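工房のコツ帳 台所と食卓の片付けソフト編
更新日 2022年8月2日
書いた人 Mali Skyrme
カテゴリ 工房/ソフトウェア/認識・計画・制御

包丁の研ぎ方や引き出しの滑りの直し方を書いてきたコツ帳ですが、今回は机の上で動かすソフトの話です! 食卓に置きっぱなしの皿やふたを見つけて、つかんで、決まった場所へ運ぶ。言葉にすると一行なのに、書き始めると夜がいくらあっても足りません。楽しいんです、これが。

うちでは片付け用のプログラム一式をNelと呼んでいます。認識、計画、制御の三つに分かれていて、Hiba Atallahさんと私でちまちま直しています。シーンを組むのはDukix、ログを見るのはSkendix。道具が違う方も多いと思いますが、以下のコツはだいたいどの環境でも使えるはずです。順番に読まなくても大丈夫。困っているところだけ拾ってください。

■ はじめる前に

座標系の名前を紙に書いて貼る
部屋、テーブル、カメラ、手先。どれを基準にした位置なのか、名前を決めて紙に書き、モニターの横に貼っておきます。アナログですが効きます。私はテーブル基準の高さを部屋基準だと思い込んで、ひと晩まるごと溶かしました。皿がずっと床下にあることになっていたんです。変数名にも「どこから見た何か」を入れておくと、読み返したときに自分に感謝できます。

単位はひとつに揃える
家具の寸法は木工のくせでミリで測りますが、シーンに入れるときはメートルに直します。直すのは読み込みのところ一か所だけ。途中の関数で親切に割り算をする人(私です)がいると、椅子が豆粒になります。

角度も同じで、設定ファイルは度、プログラムの中はラジアンと決めてしまいましょう。設定の項目名の末尾に単位を付けておくのがおすすめです。

設定ファイルとログは必ず同じフォルダーに
あとから「このとき閾値はいくつだったっけ」となるのは確実です。走らせた瞬間の設定をまるごとコピーして、ログの隣に置く。乱数の種も一緒に。ソースの版が分かる文字列も一緒に。容量なんて知れています。

■ 認識のコツ

平面を先に見つける
食卓の片付けなら、まず天板です。天板の面が決まれば、その上に出っ張っているものだけを候補にできます。床も椅子の座面も平らなので、高さの範囲で絞ってから面を当てはめると、取り違えがぐっと減ります。

ただし絞りすぎに注意。最初の設定では天板ぎりぎりで切っていたため、平たい皿が天板ごと消えていました。薄いもの用に余白を狭くした別の判定を足したら、急に見えるようになって思わず声が出ました。

色だけに頼らない
木の天板に鮮やかな色の小物、という組み合わせは色で簡単に抜けます。うれしくなってそのまま進むと、木の鍋敷きや茶色い小鉢で転びます。色は候補を早く出すために使い、最後の判断は高さや形と合わせて出すくらいがちょうどいいです。

明るさを変えた場面も混ぜておきましょう。つやのある床は照り返しを拾うので、床の光を物体だと思い込む認識器がときどき生まれます。見つけたものの位置が天板の外なら捨てる、という一行を入れておくだけでだいぶ静かになります。

小さいものは点数で切り捨てない
「点の数が少なければノイズ」という処理、入れていませんか。私も入れていました。遠い側にある小さな部品やキャップは、点が少なくて当たり前です。距離に応じてしきい値を変えるか、何枚か続けて同じ場所に出たら採用するようにします。

うちは後者にして、2枚続けて近い位置に出たものだけを地図に載せています。瞬間的なちらつきは消えて、小物は残る。とても気に入っている変更です!

「分からない」という答えを用意する
認識器に無理やり名前を付けさせると、知らないものが全部「皿」になります。うちのラベルには「不明」があり、不明のものには触らず、場所だけ記録して避けて通ります。画面の端で切れているものも同じ扱いです。視点を変えてから、もう一度聞けばいいんです。

■ 計画のコツ

椅子を甘く見ない
皿とカップばかり見ていると、椅子に負けます。背もたれは天板より高く立ち上がっていて、手先は通れても肘がぶつかる。衝突判定には手先だけでなくアーム全体を入れ、椅子は背もたれと座面と脚に分けた単純な箱で近似します。

細い脚まで本物そっくりの形で入れる必要はありません。箱で少し太めに囲うほうが計算も早く、動きも落ち着きます。移動台車を使う人は、テーブルの下も「空いている」と見なさないこと。脚のあいだに頭から入っていく経路は、画面で見ていると笑えますが、実機では笑えません。

近づく方向をいくつか持っておく
真上からつかむのが基本でも、平たいふたや浅い皿は真上からだと指のかかりどころがありません。縁を横からはさむ、天板の端まで滑らせてからつかむ、といった候補を並べておき、順に試すようにします。

候補の並べ方にもコツがあります。成功しやすい順ではなく、失敗しても被害が小さい順。うちは真上、縁、滑らせるの順です。滑らせる動作は決まると本当にきれいなのですが、行き過ぎると皿が旅に出ます。

片付ける順番は手前から
奥のものから手を伸ばすと、手前のものの上をアームが何度も往復します。手前から空けていくと、あとの経路が楽になるんですね。布巾がけの順番とは逆なので、最初は妙な感じがしました。

例外は、倒れやすいものが奥にあるとき。手前をつついて揺らす前に、先に逃がします。うちでは物体ごとに「倒れやすさ」の欄を作って手で書き込んでいます。推定させようとして欲張った時期もありましたが、手書きで十分でした。

計画の時間切れを決めておく
経路が見つからないとき、探索はいくらでも粘ります。Nelは400ミリ秒で打ち切って、次のつかみ方に回します。長く粘って見つかる経路は、たいてい曲がりくねっていて見ていて怖い。早めにあきらめて別の手を試すほうが、全体としてはずっとすいすい進みます。

この数字はうちの机と計算機での話です。ご自分の環境では、成功した計画にかかった時間を並べてみて、山の終わりのあたりに線を引いてください。

■ 制御のコツ

最後のひと息をゆっくり
大きく動く区間は速くて構いません。物に触れる手前で速度を落とす区間を設け、そこだけ別の設定にします。全体を遅くすると待っているこちらが飽きて、テストの回数が減ってしまうんです。これ、かなり大事です。

つかめたかどうかを必ず確かめる
指を閉じる命令が終わった、というのは、つかんだという意味ではありません。閉じた幅を見る、持ち上げてから天板をもう一度見る。このどちらかは入れてください。うちは両方です。初期のNelは、何も持っていないのに立派な身ぶりで流しまで運び、そっと置いて、成功と記録していました。見事な演技でした。

やり直しは2回まで
同じつかみ方で何度も挑戦させると、そのたびに物が少しずつ逃げていき、最後は天板の外です。Hibaさんが上限を入れてくれてから、落下が目に見えて減りました。上限に達したら腕を待機姿勢に戻し、認識からやり直します。位置の記憶を使い回さないのがポイントです。

止める処理を最初に書く
いちばん地味で、いちばん先に書いてほしい部分です。停止の命令は、計画が動いていても認識が固まっていても届くところに置きます。シミュレーションの中でも毎回使って、手に覚えさせておきましょう。実機につなぐ日に初めて試す、というのは避けたいところです。

■ シミュレーションの部屋を作るコツ

さて、今いちばん熱を上げているのがここです。五月にDukixで食堂のシーンを組み直してから、テストが楽しくて仕方ありません!

四角いテーブルだけ浮かんでいるような場所で調子よく動いたプログラムも、壁と椅子と扉を足したとたんにおろおろし始めます。部屋を作る手間を惜しまないほうが、結局早いです。

家具は動かないもの、動くもの、開くものに分ける
壁と壁の額は動かないもの。椅子は動くもの。扉は開くもの。この三種類を最初に分けてファイルに書いておくと、配置を変えるスクリプトがとても短くなります。椅子は引いた位置と押し込んだ位置を作っておき、扉は角度を変数に。開いた扉は思った以上に部屋の中へ張り出すので、通り道の計算に必ず入れてください。

ガラスは別扱いに
ガラスのはまった扉は、見た目の形と、センサーに見える形が違います。衝突用の形はガラスも含めた一枚板にしておき、距離センサーの模擬では透ける部分の値を乱しておく。私は最初、桟だけを障害物にしていて、アームがガラスを涼しい顔で通り抜けました。

物は少なく始める
たくさん散らかした食卓は見た目に楽しいのですが、失敗したときに原因がさっぱり分かりません。大きさの違うものを離して置くところから始めて、通ったら近づけ、重ね、端に寄せていきます。 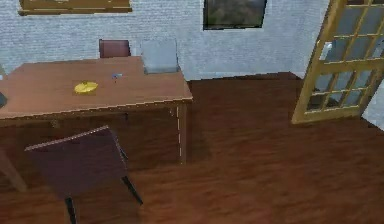
食堂シーンの描画結果。茶色の天板に黄色の平たいものと小さな青いもの、右にガラス入りの扉。

こういう配置は、認識の調整にちょうどいいんです。平たくて目立つものと、遠めに置いた小さなもの。片方に合わせてしきい値をいじると、もう片方がすぐ文句を言ってきます。天板の端に一部だけ見えているものは、先ほどの「不明」の練習に使えます。

視点は斜め上を基本に、いくつか保存しておく
斜め上からだと天板は見渡しやすいのですが、奥の椅子は背もたれしか見えません。座面や脚は隠れたままなので、見えていない部分を「何もない」と地図に書かないこと。未観測は未観測として塗り分けておきます。うちの地図では灰色です。灰色を通る経路には高い費用を付けて、どうしても通りたければ先に視点を変えてもらいます。

視点には名前を付けて保存を。「斜め上・左寄り」くらいで十分です。昨日と同じ角度で比べられるだけで、直したのか壊したのかがすぐ分かります。

木目と床のつやは、あとから足す
最初は単色で動かし、通ったら木目、次に光沢と、一段ずつ上げます。いきなりきれいな部屋で試すと、計画が悪いのか、床の照り返しに認識がだまされたのか区別できません。壁の細かい模様も同じ。模様が細かいと特徴点が山ほど出るので、位置合わせが壁のほうに引っぱられることがあります。対応づけに使う点を天板のまわりに限ると落ち着きました。

物を置いたら、少し待ってから始める
配置した直後は、物理計算の都合で小物がわずかに跳ねたり滑ったりします。速度が十分小さくなるまで待ってから認識を始めましょう。決め打ちの待ち時間より、速度を見て判断するほうが確実です。天板にめり込ませて置くと元気よく飛んでいくので、初期位置は少しだけ浮かせて落とします。

■ ログと夜間テストのコツ

失敗に名前を付ける
「失敗」だけのログは、読み返す気になれません。見つからない、経路なし、つかみ損ね、運搬中に落下、置き場所がふさがっている。うちはこの分類で、迷ったら「その他」に入れて、その他が増えてきたら新しい名前を考えます。

Skendixに流し込んだ試行は、今のところ1,638件。分類ごとに並べ替えて、いちばん多い失敗から直していくと迷いません。直前まで「つかみ方が悪い」と信じていたのに、並べてみたら置き場所の判定でつまずいていた、ということもありました。思い込みって強いですね。

直す前に、失敗を再現するテストを残す
面白い失敗が出たら、そのシーンと乱数の種を保存して、毎回走らせるテストに加えます。シーンの名前は思い出せるものに。うちには「ふたの旅立ち」と「椅子に肘鉄」があります。名前を聞くだけで何が起きたか浮かぶので、Hibaさんとの会話が早い早い。

画面を見ながらのテストも捨てない
夜のあいだに自動で流すのは便利ですが、たまにはお茶でも飲みながら一回ずつ眺めてください。成功と記録されていても、背もたれの縁をかすめるように通っていたり、皿を妙な角度で持っていたり。数字に出てこない危なっかしさは、見るとすぐ分かります。

そして眺めていると、だんだん愛着がわいてきます。

■ 読者の方からの質問

実機がなくても始められますか
始められます! 認識と計画のところは、部屋のモデルさえあれば相当なところまで進められます。私も腕をつなぐ前の時期がいちばん長く、その間に書いたテストが今も役立っています。

家具のモデルはどこまで正確に測ればいいですか
天板の高さと縁の位置は丁寧に。椅子は大きめの箱で構いません。脚の飾りや額縁の凹凸は、動作に関係が出てきてからで間に合います。

認識と計画、どちらから手を付けるべきでしょう
私は計画からをおすすめしています。シミュレーションなら物の正しい位置をそのまま渡せるので、まずそれで最後まで片付けを通してしまう。そのあと位置の情報を認識の結果に差し替えます。差し替えの口を最初から作っておくと、調子が悪いときに正しい位置へ戻して、どちら側の不具合か見分けられます。

置き場所がいっぱいのときはどうしていますか
Trudmontの作業台を模したシーンでもよく起きました。仮置きの区画を天板の隅に決めておき、そこへ逃がします。仮置きもふさがっていたら、動かずに知らせる。無理に積まないでください。積む動作は、それだけで一本の記事になるくらい手ごわいです。

次の更新では、引き出しを開けて箸をしまう動作を取り上げます。取っ手の検出でまだ手こずっているので、うまいやり方をお持ちの方はぜひ教えてください。

関連するコツ
引き出しの滑りをよくする
作業台の高さの決め方
設定ファイルの整理術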